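Comment le tissu devient-il à carreaux ?

J'adore les carreaux ! Une nappe, une chemise, un torchon : il y en a partout. Mais d'où viennent-ils ?

Sur un métier à tisser, on tend d'abord des fils bien droits – c'est la chaîne. Ensuite on fait passer d'autres fils en travers, dessus, dessous, dessus, dessous : c'est la trame. Si tu mets des bandes de couleur dans les deux sens, hop, elles se croisent et ça fait des carreaux. Rose et blanc cassé, par exemple, c'est très doux. 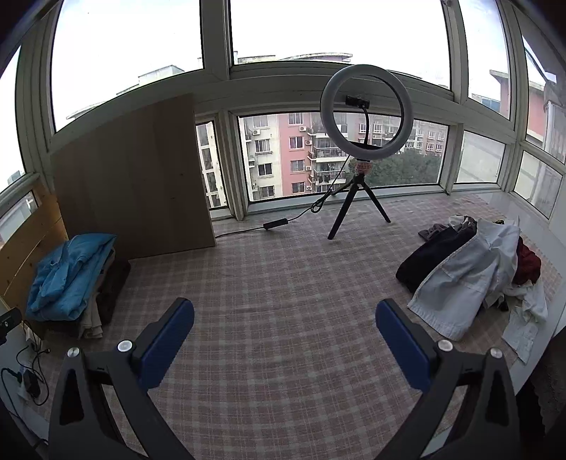

À toi de jouer

Découpe 23 bandes de papier de deux couleurs et tresse-les comme un tisserand. Ma première nappe de poupée était toute de travers, et je l'ai gardée !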